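Nous utilisons des cookies de mesure d'audience. Accepter | Paramétrer | Refuser

Ticket Traltari — Caméra de poignet : perte de flux après changement de contrôleur
Statut : résolu, suivi en cours
Ouvert par : Idalina Garcia
Assigné à : Vasco Falcão
Mars 2020

Imprimer | Envoyer par e-mail

Contexte
Comparatif de deux contrôleurs pour la cellule à deux bras : l'ancien coffret Gumis et le Drurnico prêté pour essai. Bras, pinces et caméras de poignet inchangés. Le même programme tourne sur les deux contrôleurs.

Symptôme
Avec le Drurnico, le flux de la caméra grand-angle se fige au bout de 60 secondes de mouvement coordonné. L'image reste affichée, l'horodatage ne bouge plus. Pas d'erreur côté bras. Le journal du contrôleur indique seulement « frame timeout 2000 ms », puis une tentative de reconnexion qui échoue. Avec le Gumis, même trajectoire, aucun gel en 245 cycles.

Reproduction
Bras à l'arrêt : pas de gel.
Bras gauche seul en mouvement : pas de gel.
Les deux bras en mouvement, vitesse réduite : gel, mais plus tardif.
Les deux bras en mouvement, vitesse nominale : gel à chaque essai.

Premier réflexe : la bande passante. Débit réduit de moitié dans le pilote, résolution abaissée d'un cran. Aucun effet sur le délai. Réglages d'origine rétablis.

Note de V. Falcão
Repris le ticket. Le délai avant gel dépend de la vitesse des deux bras et non du débit, je penche donc pour l'alimentation ou le câble. Capture grand-angle jointe, à regarder pour le cheminement des câbles noirs sous l'appareil à bandes bleu-vert, entre les deux bras blancs.

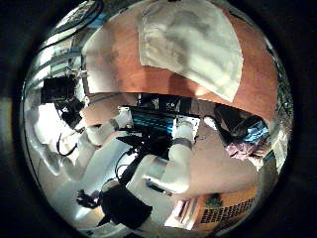 Temps de lecture : 3 min

Les câbles pendent en courbe sous l'appareil. Je ne peux pas dire sur cette seule vue lequel est celui de la caméra, ni s'il y a traction. La boucle en U du côté du boîtier noir, à gauche, ne me gêne pas a priori. À vérifier sur place, bras hors tension.

Réponse d'I. Garcia
Vérifié. Pas de câble tendu dans la posture de départ. En fin de trajectoire, le câble de la caméra perd presque tout son mou, et le connecteur travaille en flexion. Il travaillait de la même façon avec le Gumis, ce qui n'explique donc pas la différence à lui seul. Essai avec un câble de rechange, même longueur : gel identique.

Note de V. Falcão
Mesuré la tension au concentrateur USB. Sur le Gumis, le concentrateur a son bloc d'alimentation propre. Sur le Drurnico, il a été raccordé à la sortie auxiliaire du contrôleur, partagée avec les 4 électrovannes des pinces. Chute nette de la tension quand les deux bras accélèrent et que les pinces commutent. La caméra décroche, le pilote ne réénumère pas le périphérique.

Action
1. Concentrateur repassé sur bloc séparé.
2. Réénumération automatique activée dans le pilote (désactivée par défaut dans la configuration livrée avec le Drurnico).
3. Câble de caméra refixé avec davantage de mou, bride déplacée vers le coude.

Résultat
Série complète relancée à vitesse nominale, 245 cycles comme pour la référence. Aucun gel. Les actions 1 et 2 ont ensuite été testées séparément : l'action 1 seule suffit. L'action 2 seule rétablit le flux mais laisse un trou dans l'enregistrement — inutilisable pour le comparatif.

Reste ouvert
Les mesures de latence prises sur le Drurnico avant correction sont à refaire. Abreu demande le tableau comparatif avant la fin du prêt, en juillet. Ne pas y reporter les anciennes valeurs.
Le schéma de câblage de la cellule indique toujours la sortie auxiliaire. Idalina le corrige.

Imprimer | Envoyer par e-mail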